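Rindell says its refill scheme is working. The figures are harder to find

13 February 2020

A year after Rindell promised to "take the bin out of the kitchen", the homewares retailer says its refill and return program has been a success and will be extended to every one of its 29 stores. Customers who have tried to use it might want to see the working.

Under the program, shoppers bring back empty Perkeo containers - the house range of soap, detergent and dry goods tubs - and get a credit toward the next fill. The company said in a statement on its website that 3,917 containers had come back by the end of December and that this showed "a real change in household behaviour".

That may be so. The statement doesn't say how many containers were sold over the same period, which makes it hard to know whether 3,917 is a lot or hardly any. Asked for the sales figure, Rindell said it was commercially sensitive. Asked for a percentage instead, it said the same thing.

It did offer a survey. According to the company, 62 per cent of customers who filled in a card at the counter said they would "definitely or probably" return a container in future. The cards were handed out at the refill counter, to people standing at the refill counter. Whether anyone in the paint aisle was asked is not recorded.
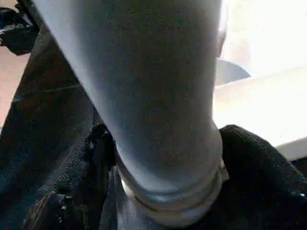 Sarmīte Ramanauskas, who ran a council waste education office for eight years before setting up on her own as an adviser, has been following schemes of this sort and is not yet persuaded by this one.

"People tell you they'll return things. They mean it, too," she said. "Then the empties sit in the laundry for a few months and go out with the rubbish. If you want to know how a refill program is going, weigh what comes back and publish it beside what went out. It isn't complicated and I've asked them for it twice."

She is also unconvinced by the claim that each container can be used "again and again". Overgaard, the contractor that collects and washes the returns, confirmed that it rejects any with damaged threads, cloudy walls or a lingering smell. It would not say what share is rejected, or where the rejects end up. Rindell's own material says they are "responsibly managed", a phrase that has covered a good many landfills over the years.

There is the question of price as well. At the store we visited, a Perkeo detergent refill cost more per litre than the same product in a new bottle on special two aisles away. A staff member said the specials changed every fortnight and that refills were cheaper "most of the time". The signs over the counter said refills were always better value.

A rival chain, Plesier, dropped a similar trial last winter after eight months, blaming low take-up and the cost of trucking empty plastic across town. It released no numbers either, though at least it didn't call the thing a success.

Rindell said the wider rollout would be finished by December and that it would "consider" reporting return rates at that point. It has not set a target. Ramanauskas said she would be happy to come back and look at the results if there were any.

In the meantime, shoppers who want the credit should keep their receipts. The conditions, printed on the back of the counter card in very small type, say it lapses after 62 days.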